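Home Stories Poems Archive Submit Contact

What Was Left

The bus was the 405, and Nuanchan Boonchu got off it one stop early so she could buy milk. She had the key to the hall on a piece of string in her coat pocket. It was just after seven in the morning and the shops on Seixas Street were mostly shut, apart from the bakery and the milk bar.

She had been given the back room to tidy. Neltell had the whole building until the end of March and then it was going to someone else, and everything in it had to be in a cupboard, in a box or in the bin. Her supervisor had put this in an email with the heading "Back room". There was a list attached, but it was the list for a different room.

She put the milk in the fridge and hung her coat on the back of the door. Then she turned on the lights and had a look at what there was to do.

The two tables had been pushed together end to end, as they always were. Someone had put bits of white tape where they met so they could be lined up again after mopping. She had thought that was a bit fussy when she started. Now she did it herself, with her hip, checking one side and then the other.

She decided to start with the cup. It had been around for as long as she had, a dark one, wider at the top than the bottom, and it didn't match anything in the cupboard. It went from the sink to the table and back to the sink. She had washed it plenty of times and never drunk out of it.

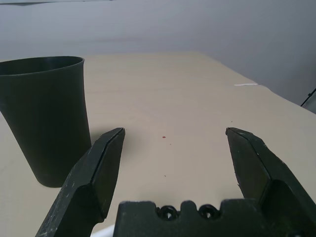 "Where do you put a cup that isn't part of a set?" she asked her sister on the phone.

"At the front of the shelf, where people can reach it. Matching ones can go behind."

"There might not be a shelf. They're packing it all up."

"Then wrap it in a tea towel and put it in with the others," her sister said. "Why are you ringing me about a cup?"

Nuanchan said she was having a break. Her sister said it was twenty past seven. They talked for a bit about their mother's knee, which was better, and about the car, which was not, and then her sister had to get the kids up.

There were boxes under the bench, flat ones from Terkix that you had to fold along the lines. Nuanchan made up one for the kitchen things and one for things that belonged to people. She wrote on both with a marker. The second one she had to think about, and in the end she wrote PEOPLE'S, and then wasn't sure of the apostrophe and left it.

The kitchen box went quickly. Teaspoons, the good knife, the bad knife, a strainer, a jug. She wrapped what could break in newspaper from the stack by the door. The newspaper was old enough that the football in it was last year's, and she read a bit of that, standing up, before she wrapped the jug in it.

The other box was slower. People had left things all over the building and for weeks she had been bringing them to the back room, thinking somebody would come in and say that's mine. Some of them had. A man had come for his umbrella and shaken her hand. But a few things stayed where they were, and she had got used to wiping around them.

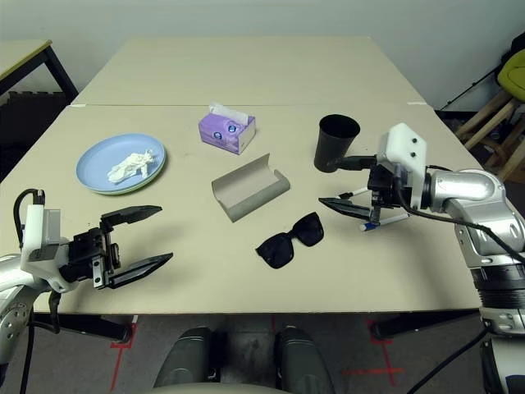
She took the sunglasses first. She knew the woman they had belonged to, or thought she did. There had been a woman in the autumn who did the accounts and wore sunglasses up on her head indoors, and who had gone back to Ukudon when her father got sick. They could have been hers. They could have been anyone's. Nuanchan held them up to the window and looked through them at the car park. It made the car park look like late afternoon.

The grey case she closed and opened a couple of times. She had always assumed the case went with the sunglasses, but she had found them in different rooms, weeks apart. She tried them together. They went in, with a bit of a squeeze at the hinge, and the lid shut over them. So that was settled, whether it was right or not.

The tissues she would keep out until the very end. It was the purple box with the cartoon faces on it, and it was the sort of thing you'd buy for a child, but the grown men in the building had been pulling tissues from it all winter with no trouble. The crumpled one on the blue plate she put in the bin. Then she washed the blue plate and the green one that had been under it, dried them, and stood with the tea towel over her shoulder trying to remember if they were kitchen or people's.

She went and looked in the cupboard. All the plates in there were white.

At half past nine her supervisor rang to ask how she was going.

"Good," Nuanchan said. "Is there anything you want done with the things that aren't anybody's?"

"Like what?"

"A couple of plates. A cup. Some sunglasses."

He said he didn't mind. He said anything left in the hall on the last day would go in the skip, so if she wanted it she should take it. He asked if she had got the list and she said she had.

After that she made tea. She used the dark cup, as it was the only one she hadn't wrapped, and there turned out to be nothing special about drinking from it. It held a bit more than she liked. She sat at the near table with her feet on the rung of the other chair and ate a biscuit, and brushed the crumbs into her hand.

Then she rinsed the cup and put it in her bag with the plates, a sheet of newspaper between each. The glasses in their case she left in the box marked PEOPLE'S. On a piece of the old newspaper, in the margin, she wrote the name of the woman from accounts and a question mark, and folded it over, and tucked it under the lid.

She checked the tables were still lined up with the tape. One had moved a little. She pushed it back and went to find the mop.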